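Notebook entry, Bremgate kitchen room, September, 2:15 p.m.
Entered by W. Magesa. Copy to E. Vainio.

Purpose: to settle the tabletop arrangement for the Fluvora kitchen set before the item list is issued.

The wicker basket is to hold the two ears of corn and nothing else. The plate rack stays at the opposite end from the small wooden cabinet, with the light blue plate and the light gray plate upright in it. Both mugs go on the mug tree, open ends down.
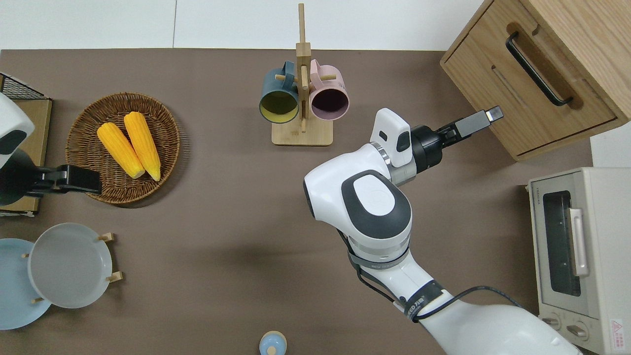
The cabinet came from Mtshali and is 265 mm deep by our tape. Its drawer requires clear table in front of the handle, and the toaster oven should not be moved any closer to it. Mr. Vainio has asked for 100 mm between the oven and any neighboring item. I have entered that figure on the list.

The mug tree gave some difficulty. Its base is small for its height, and with only one mug on the pegs it leaned when the table was knocked. The mugs should therefore be hung and removed with one hand on the post. A wider base has been requested from Mostex. The current one remains in use until a reply is received.
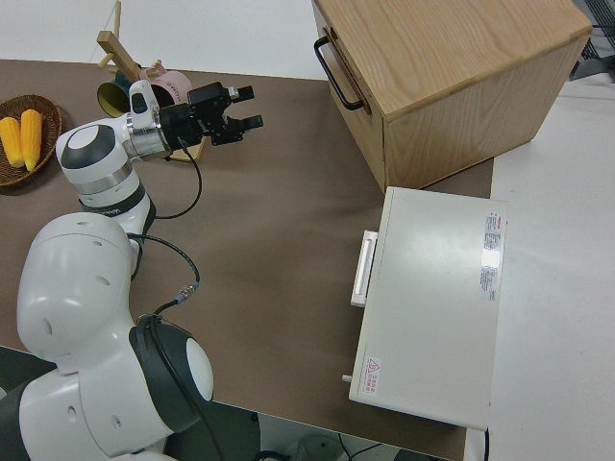

Mug tree, basket and toaster oven on the brown-covered table.

Outstanding:
Spare pegs for the plate rack, same diameter as the existing ones.
Replacement brown covering, roughly 400 mm longer than the present piece. Mr. Vainio to confirm the width.
Lidded container, light blue: position not yet agreed. Leave beside the plate rack for now.

W.M.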